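December 10, 2018
By Reshma Hendricks and Živko Živković
Last updated: December 10, 2018
Print this page | E-mail this article

4. Trying out the Hosix hand-held kit

4.1 What we bought and why

I'll say at the start that I wanted to like the Hosix kit before it arrived, so take my cheerfulness in this section with a pinch of salt. Our lab had spent most of the previous year teaching a two-armed robot by dragging its arms about, and my shoulders were ready for something else. With the Hosix you leave the robot in its corner and pick up a pair of grippers yourself, one in each hand, and do the job the way you'd do it at home (well, nearly). The recordings then go through the maker's software, Mulik, and come out as gripper paths that the robot can learn from.

We paid 2,685 euros for the pair, cables and a one-year Mulik licence included. The only other kit we looked at seriously was the Gerov, and Živko still thinks we should have gone for that one. It has a nicer handle, I'll give him that! But it wanted its own recording computer and we already had a perfectly good one, so the Hosix won on what we could afford.

4.2 The jar task

We picked lidded jars for the main test. They're a nuisance in just the right way: a round lid gives the fingers very little to hold on to, the glass slides if you come in at a slant, and you have to decide what the other hand is doing in the meantime. In the early sessions my spare hand mostly hovered, and you can see it in the paths, a sort of nervous wobble that the learned policy later copied faithfully. Živko kept his left hand much stiller than I did and his recordings trained better for it.

Between September and the end of the study we recorded 613 demonstrations, all with the wired version of the grippers. I threw out 80 of them, mostly where I'd knocked something or where Mulik lost the path halfway through. The rest went into training without any hand editing. 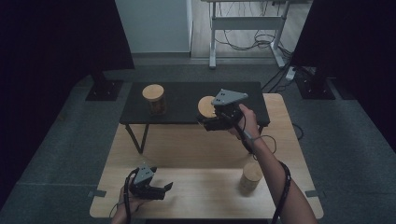
Figure 3. Jar task with a gripper in each hand: the right one at a round wooden lid, the left one open over the lower table.

The two-level set-up was my idea and I'm rather pleased with it. Working on a single flat table, we both fell into the habit of sliding the grippers along at one height, and the policy had no clue what to do when a jar stood any higher. Putting a small table on the big one fixed that in an afternoon. It does make the reach more awkward, and I found I was turning my wrist further over than the robot's own wrist will go, so we had to agree on a comfortable range and stick to it.

4.3 Gripes and good points

The cables are my main complaint. They run from the grippers down past your wrists, and after half an hour you're thinking about where the cable is as much as where the jar is. I tried looping the right one round my forearm, which helped until I forgot and reached across myself. Hosix sells a wireless version, but we haven't tried it and I won't guess at how it behaves.

Mulik is better than I expected. It starts quickly, it tells you in plain words when a recording has failed, and the export worked first time with our training code. The manual is thin on calibration, though. We ended up following the method in Modise's notes, which were written for an older model but still made sense, and we ran it at the start of each session.

As for speed, our best day gave us 224 demonstrations between the two of us, with a proper lunch. We never got close to that by dragging the arms. How well the policy copes with jars it hasn't met before is taken up in Section 5.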